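Search jobs, projects, places
Search
Clear

Operators wanted - teach a robot by remote (and by hand), Wandia, May start

Posted December 17, 2021
631 views

Quick one before everybody leaves for the holidays. Hirvonen needs people to run robot arms for the Merach project. Paid, on site in Wandia, no degree needed. Four spots on days, 4 on evenings. Training starts in May, but we want names settled well before that so please don't sit on it.

What you'd be doing

Showing a robot how to do a job, over and over, until we have enough good runs for the software people to learn from. Most shifts it's remote control. You stand at the station, hold the two handles, squeeze to close the fingers, and the arm goes where your hands go. Some days it's the other way, you take hold of the arm itself and walk it through the move. Both get recorded. Both count.

Tasks right now are small stuff. Pick up, put down, line up, put in the holder, take out of the holder, put in the bin. Cables too. Cables are the hard part and we pay the same for a cable shift as for any other, so know that going in.

A full shift is 200 runs. Sounds like a lot. Most are under a minute once you have the hang of it, and the slow ones are slow for everybody. Bad run, you mark it bad and go again. Please mark them!! A run marked bad costs us nothing, a bad run marked good costs somebody a whole afternoon.

Hours and pay

Up to 36 hours a week. Days or evenings, pick one and stay on it for the first month. Breaks are paid. Hourly rate is in the info sheet, which you get by return when you write in. Same rate during training.

Who does well at this

People with steady hands and some patience. We've had folks from sewing, warehouse packing, dental labs, a crane yard. Gamers do fine, though they tend to go too fast the first week. Left-handed is fine, stations swap over. Glasses fine. You do need to see depth OK and be able to stand for stretches, there is a stool but some reaches you can't do from it. If standing is a problem say so when you write and we'll look at which stations would work.

No coding. You will type short notes though, in plain English, things like "slipped on the way in" or "came in too low, second try OK."

What we'd want from you on a try-out

Come in for two hours, paid. Half an hour on the handles with nothing at stake, just getting the feel. Then a real task. We aren't scoring speed. We look at whether you slow down near the end of a reach, if you let go cleanly, and if you can do the same thing the same way ten times and then do it a bit differently when we ask. That last one trips people up. The software needs some variety, so we'll have you come in from the left, then from higher up, then start with the part turned. 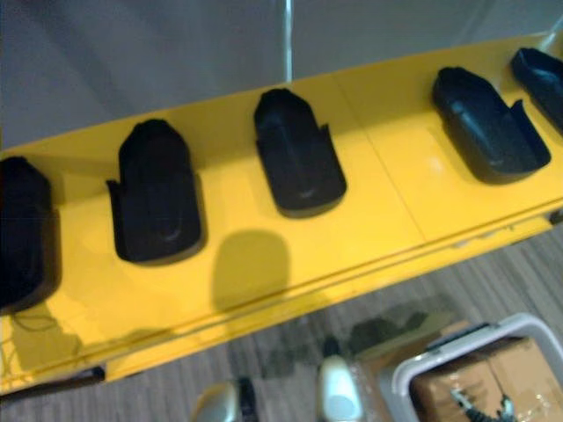
Rack work is what most new operators start on, and you'd be on it for the first two weeks or so. Come up to the holder slow, square up, then close. Don't drag the fingers along the lip. After that you move around the stations.

Dress code is whatever, but closed shoes, long hair tied back, no loose sleeves. Station notes are kept in Flirkivar, you'll get a log-in on day one and somebody to sit with while you find your way round it.

How to apply

Send a few lines through the form on this page. Tell us days or evenings, when you could come for a try-out, and any hand work you've done, paid or not. Knitting counts. Model planes count. A resume is okay but we dont need one. No cover letters please, there isn't time to read them.

We're answering in the order they come in. If you wrote to us for the last round and didn't hear back, write again, some of those messages got lost when we changed over the form and that's on us.

Bus stops right outside, parking round back.

36 shares
4 comments

Related postings
Evening shift lead, robot stations, Hirvonen
Data checker for recorded runs (part time), Merach
Parts and bench setup helper, Wandia
Call for participants: first-time users of hand controls, Wandia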